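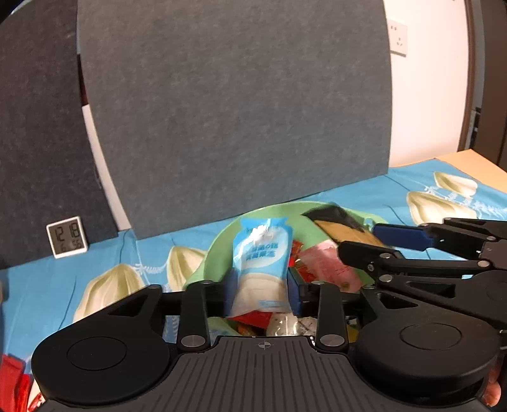
Why do households go on expecting more inflation than the central bank forecasts?

Mostly they judge by the prices they pay often, such as food and fuel, and they remember the rises far better than the falls.

4. What people say when asked about inflation

The official target in our study area is 2 percent, a number printed on posters, on the bank's home page and, for a short and regrettable period, on a tote bag. The respondents to the Ferkum household panel were unmoved by all of it. Of the 1158 people who completed the February wave, 195 could name the target when asked for it outright. A good many of the rest offered a figure anyway, with a confidence that the economics profession might envy.

We dropped 111 respondents before estimating anything. Most of these gave an expected rate for the coming year that was larger than any rate recorded in the country's peacetime history, and several gave the same number for every question in the survey, including the one about their age. It is possible that a few of them were right. We ran the main results with the dropped responses put back in and the signs held, though the standard errors grew to a size that would have made this a shorter paper.

The remaining sample divides between Derkatico, which has a port, a university and a branch of the central bank, and Delov, which has a bus to Derkatico. We had expected that living near a branch of the bank would bring expectations closer to the published forecast. The building is large and has a clock on it. The coefficient on distance is small, is not significant at any level we would be willing to defend in public, and has the wrong sign. People in Delov were, if anything, slightly nearer the forecast. We looked for a story in which the clock is to blame and did not find one.

What does predict expectations is how often a household shops. Respondents who said they did the main food shop themselves gave higher expected rates than those who left it to someone else in the house, and the gap survives controls for income, age, schooling and whether the respondent owns the home. This agrees with the long line of work that puts the frequently bought item at the center of how people form a view of prices in general. The official basket gives a washing machine its proper weight. The person with the shopping list has not bought a washing machine in years and does not feel the benefit when it gets cheaper.

A second pattern is less tidy. When the survey asked about "prices in general," answers bunched at round numbers. When it asked about "inflation," the bunching was weaker and the share of people who declined to answer went up sharply. The usual reading is that the technical word sends away those with the least idea and leaves a better informed group behind. We are not sure. Some of the free-text replies suggest that the word sends away people who dislike being tested, and this group includes at least one person who described their own job as "bond trader, retired, leave me alone." We kept both wordings and report them separately.

The panel also let us look at what happens after the bank speaks. The rate decision of 23rd July came with a statement that staff had rewritten in plain language, at some cost in committee time. Respondents interviewed after the decision were no closer to the forecast than those interviewed before it. They were somewhat more likely to say that the bank had "done something," and they divided fairly evenly on whether it had raised rates or cut them. It had left them alone.

It would be easy to conclude from this that communication with the public is a waste of paper. We would not go that far. The households that knew the target gave expected rates much nearer to it, and they spread themselves less widely around it. Whether knowing the target calms people, or calm people are the sort who read about targets, is a question this survey cannot settle. The information treatment in Ozoliņš comes closer, with its random assignment of a leaflet to half of the sample – the effect there was clear at first and had mostly gone by the next wave, along with, we assume, the leaflet.

One caution about the size of these gaps. Expected rates in the panel are point answers, and we have no measure of how firmly they are held. A household that says prices will rise steeply and then signs a wage contract on ordinary terms has told us two things, and the second may matter more for policy. We return to this in Section 5, where the wage data are better and the respondents, being employers, complain in complete sentences.

Figure 2. Light-blue and white plastic packet above a light-green bowl.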